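Ridgeway Domestic Handling Project
Progress report to the Cinis fund
Prepared by Shoshana Alcantara, 15 April 2026

Work package 2: gripper comparison

The comparison of the Wornden and Fonine two-finger grippers is under way. Both were fitted to the same arm and run from the same controller, with the wrist camera left in place. The task set is unchanged from the proposal: approach a household object, grasp it, lift it and set it down within the marked area.

The Wornden unit has completed 135 trials and the Fonine unit 102. The difference is due to a cable fault on the Fonine unit, which stopped work until a replacement was supplied. The target remains 800 trials across both units.

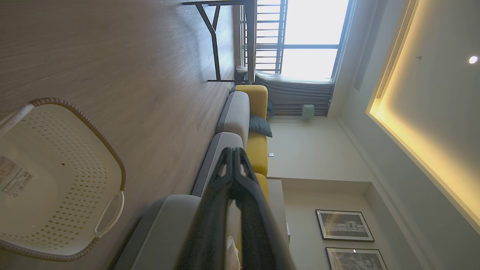 Results so far separate the units mainly on thin edges and moulded handles. The Fonine unit closes more slowly but holds its position better under load. The Wornden unit tolerates a larger error in approach angle. Neither has been reliable on soft fabric, and those trials will be repeated with a lower closing force.

Camera exposure was a problem in rooms with large windows. Automatic exposure has been replaced by a fixed setting chosen at the start of each session. Earlier sessions are being checked, and any with unusable images will be left out of the totals.

Spending is within budget. The one change requested is to move the remaining travel allocation to spare finger pads. The full trial set is due for completion in July, with the data tables to follow in the next report.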